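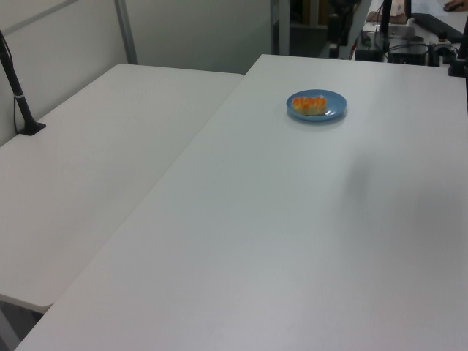 Fixed camera view of the work table with plate and food item.

Tatus Tabletop Recording Kit
Made by Tratel

The Tatus kit records demonstrations of short handling tasks for training a manipulation policy. It covers camera capture, arm state logging and episode storage. The arm and gripper are ordered separately.

Recording
Each fixed camera is saved as its own video stream, alongside joint positions and gripper opening. All streams share one clock. The default rate is 15 samples per second. Episodes are limited to 45 seconds unless the operator changes the setting in the task file.

An episode starts and stops from the keyboard or a foot pedal. After stopping, the operator marks it keep, discard or review. Discarded episodes stay on disk until the session is closed.

Task setup
A task file holds the written instruction, the start pose of the arm and the area in which the object may be placed. Move the object between episodes. A set recorded with the object in a single position trains poorly on any other.

Small plated items are supported with parallel grippers. Set the closing force by hand for soft objects before the first recorded episode.
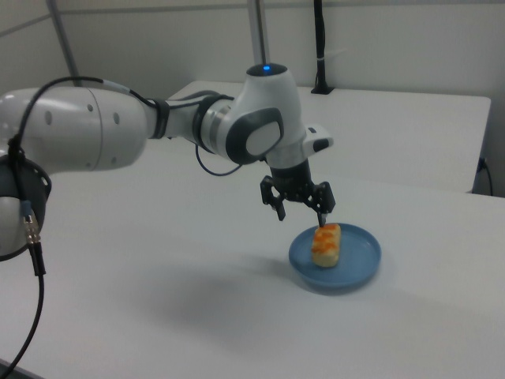
Arm with parallel gripper over the plate, one finger close to the food item.

Camera placement
Use at least two views. One should keep the plate and both gripper fingers visible during the approach. Fix all mounts before calibration and repeat calibration if a mount or table is moved.

Storage and export
The base unit holds 1000 episodes at default settings. Export is by session or by task, with discarded episodes left out. The Clandau converter (included) writes video and state data to a common folder layout.

In the package
Base unit
Two cameras with clamp mounts
Foot pedal
Calibration board
Clandau converter license

Warranty: 36 months on the base unit. Cables and clamps are excluded.
Sales and spare parts: Shehata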